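Wostesier – drinks label transcriptions, readme

Last touched 2020-09-12. Still a bit of a mess, sorry in advance, will tidy when I get a minute.

What's in it

Text copied by hand off soft drink and beer packaging sold in small shops. 3192 rows, one row per label panel, so a single drink can turn up more than once. Started as Riet Van Beek's spreadsheet for checking allergen wording, then Koen Verbeke and Amber Mulder added to it and it got too big for a spreadsheet.

Files

labels.csv – the main one
shops.csv – shop codes, no addresses
fixes.txt – running list of corrections, newest at the top
old/ – leave alone, only there so earlier links don't break

Columns in labels.csv

row_id – number, never reused, gaps are fine
shop – code, see shops.csv
container – can, bottle, carton, other
panel – front, back, side, neck
lang – language of the panel, two letters. Mixed panels get "mx"
text – what it says, line breaks turned into a slash
sugar_100 – grams of sugar per 100 ml as printed. Blank if not printed. Blank is not zero!!
deposit – y, n or blank
typist – initials
notes – free text, ignore if you're parsing

How it was typed

Two people per label, seperately. Where they agreed, done. Where they didn't, Ward De Bruijn looked at the label again and picked. His choice is what you get in the text column, the losing version isn't kept. Spelling mistakes on the label stay as they are. Capitals stay too. Accents were dropped in the first batch and kept in the second – yes, annoying, see below.

Curved containers are the slow ones. Tall slim cans especially, small print wraps right round and you have to keep turning the thing to finish a sentence.
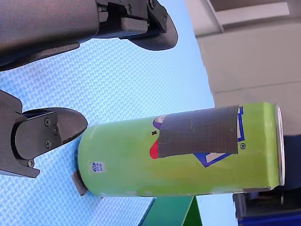 Are the barcodes included?
Left out on purpose. Half the early ones were mistyped and we couldn't check them afterwards, so the whole column went. Row ids are the only key.

Known problems

– accents, as above. Batch 1 is everything with a Relbridge shop code, batch 2 is the rest
– commas and points both used as decimal marks in sugar_100. Convert before you do any sums
– "best before" dates are in for some rows and not others. Bram Vanhove typed them, the rest of us didn't
– neck panels on bottles badly under-covered
– multipack outer wraps are filed as "other", which was a poor choice but too late now
– Vireck shop has two codes in shops.csv, same shop, moved over the road in March

Good for

Looking at wording, languages on labels, how sugar is declared. Teaching people about messy text. Riet uses it for a spelling checker.

Not good for

Deciding whether a drink is safe for you. Recipes change, the labels change after them and we don't go back to update old rows. Read the actual packet. Also no use for prices, never collected any.

Using it

Share it, change it, just say where it came from and say what you changed. The brand names and slogans inside the text belong to whoever owns them.

Corrections

Send the row id and the right text to Amber, one correction per line please. A scan of the label helps. Don't send a whole edited copy of the csv, can't merge those.

To do

– one decimal mark throughout
– put accents back in batch 1 where the labels were kept
– merge the two Vireck codes
– proper column for best before dates, or bin them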